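Section 4: Applying the Manzano Countertop Sealer

Welcome back, and if you've come straight here without reading Section 3 (we know some of you have!), please go back long enough to do the water drop test. It takes a few minutes, and if your stone doesn't need sealing this year you can put the kit back in the closet and have your afternoon to yourself. Everybody else, read on.

What you should have in the box

One bottle of Manzano sealer, two lint-free applicator pads, one gray buffing cloth, a pair of gloves and the record card. If the gloves are missing, or the bottle has leaked in transit, call the Ultstead help line and ask for replacement pack 217. Sunita Chaudhary runs the desk there and she is very patient with people who have already thrown away their receipt.

A single bottle covers 1,646 square inches with two coats. To find your own number, measure the length and depth of each stretch of counter in inches and multiply them, then add the stretches together. The kitchen we used while writing this guide came to 1,496, so there was a little left in the bottle for the windowsill. Take out the area of the sink and the cooktop, but don't bother subtracting the faucet holes. 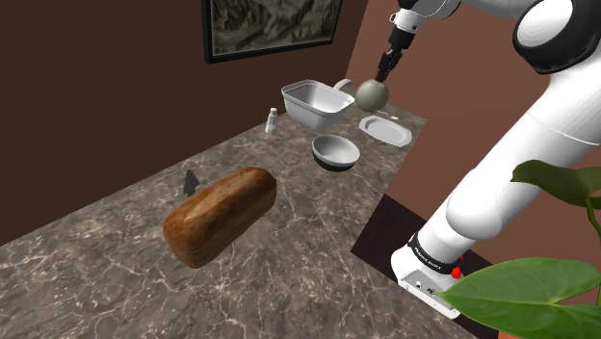

If you come out over the limit, order the second bottle before you begin. Stopping halfway and picking up again next week will leave a line across the stone, and a line like that is a real nuisance to get rid of.

Before you open the bottle

1. Pick a time when you won't need the kitchen until the following morning. Early evening, after the dishes, suits most families.

2. Move everything off the counter, including the toaster and the things that live behind the toaster.

3. Wash the stone with warm water and a drop of plain dish soap. Go over it a second time with clean water only, and change the water when it turns cloudy.

4. Dry with a towel, then leave the surface alone overnight. We do mean overnight. Stone holds more water than you'd think, and sealer put over damp stone dries to a milky haze.

5. Put painter's tape along the edge of the sink, the cooktop trim and any wood that touches the counter.

6. Open a window.

CAUTION: Do not use vinegar, lemon juice or bathroom cleaner on marble or limestone, at this stage or any other. These will etch the polish, and no sealer of ours or anyone else's can put it back.

CAUTION: Keep children and pets out of the room until the second coat is dry. Store the bottle upright with the cap locked.

Applying the first coat

7. Put on the gloves. Shake the bottle gently, pour a small puddle onto the applicator pad, and give the pad a moment to soak it up.

8. Start at the end farthest from the door and work in patches no bigger than a place mat. Use slow, overlapping circles. The stone should look evenly wet, with no puddles sitting on top.

9. If a patch drinks the sealer straight in, add a little more. If it sits there and beads up, wipe it away and move along. On heavily veined stone you may notice the veins and the background taking it at different speeds, and this is perfectly normal, so please don't worry over it.
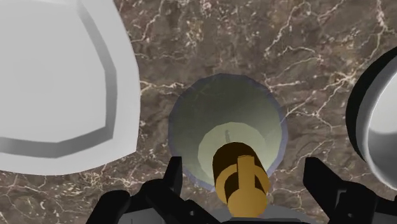 10. After five minutes, wipe each patch with the buffing cloth until it no longer feels tacky under your hand. Set a kitchen timer if you're the sort of person who gets talking.

11. Wait 37 minutes before the second coat. Leonie Gruber, who tested this stage for us more times than she cares to remember, used the wait to clean the oven, but a cup of tea is also allowed.

Applying the second coat

12. Take the fresh pad. Work in the same direction as before, using only half as much sealer.

13. Buff as in step 10, turning the cloth often.

14. Peel off the tape slowly, pulling it back over itself, while the sealer at the edges is still soft.

15. Crouch down and look along the counter toward the window. Any smears will show up as dull patches, and a barely damp pad followed by a quick buff will lift them.

NOTE: If you have the Grarkitz honed finish, one coat is plenty. A second tends to darken it more than people like.
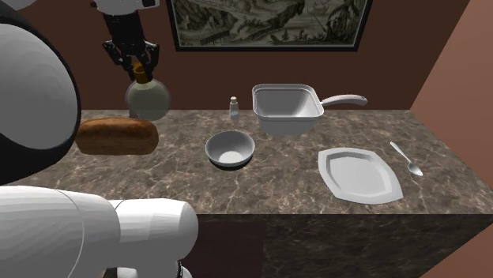
Figure 4-3. Stone-patterned kitchen countertop.

Afterward

Leave the counter bare overnight. In the morning you can put the light things back, and by the next evening the heavy ones too. Wait three full days before setting down anything oily, and please keep using a cutting board, sealed or not. Bread and other dry food can sit out as usual once those three days are up.

Wash used pads and the cloth in cold water, then dry them flat outdoors before you put them in the trash.

Fill in the record card with the month and tape it inside a cabinet door. If you sealed in April, test again the next April. A counter beside a busy sink may ask for attention sooner, in which case you can redo that stretch by itself, following the instructions for small areas in Section 5.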